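Standitz recipe archive

Plain-text recipes collected from households in Standitz and Prerby, with ingredients, amounts and steps kept in separate files so they can be searched and compared.

Maintained by Leonie Petersen and Liam Horgan. Last full check of the files: Wednesday, November 27, 2024.

What is in the archive

There are 200 recipes, 60 of them for bread and other baking. The rest are mostly soups, preserves and Sunday dishes. Each recipe has its own folder, named after the dish in lower case with hyphens for spaces.

Inside each folder:

recipe.txt - the steps, one per line
ingredients.csv - name, amount, unit, note
source.txt - who gave us the recipe and how (card, notebook, spoken)

Amounts

Everything is stored in grams and millilitres. Where the original used cups, spoons or "a lump the size of an egg", the old wording is in the note column and the number is our own measurement. Svyatoslav Kravets weighed the flour entries again after we found that three notebooks used a local cup smaller than the one we had assumed. Oven heat is given in Celsius. If a card only says "hot oven", the field is left blank.

Spelling and names

Dish names follow the source, even when two families spell the same dumpling differently. The file aliases.csv links the variants. Please add to it instead of renaming folders, as the search page reads the folder names directly.

Known problems

The plum entries from the Tiedemann notebook have no sugar amounts. The page is torn.
Two of the Prerby soups may be the same recipe.
Yeast is not always marked as fresh or dried.

Equipment field

equipment.txt was added in November and is still optional. It lists what a cook needs to have out before starting, using the short word list in docs/terms.txt: board, bowl, sieve, pan and so on. "Board" means any flat cutting board. Put the size in brackets only if the source gives one. 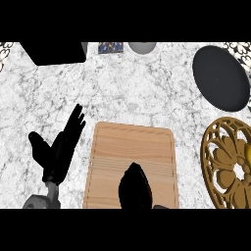

Fig. 1. Wooden cutting board with a groove inside the edge, on a marble worktop.

Adding a recipe

Copy the folder called template, fill in the three main files and run check.py. It reports missing units and odd characters. Send changes to A-yeong Chae, who merges them on Fridays.

Licence

The recipe texts may be copied and changed freely with credit to the archive. Scans of the original cards are not included.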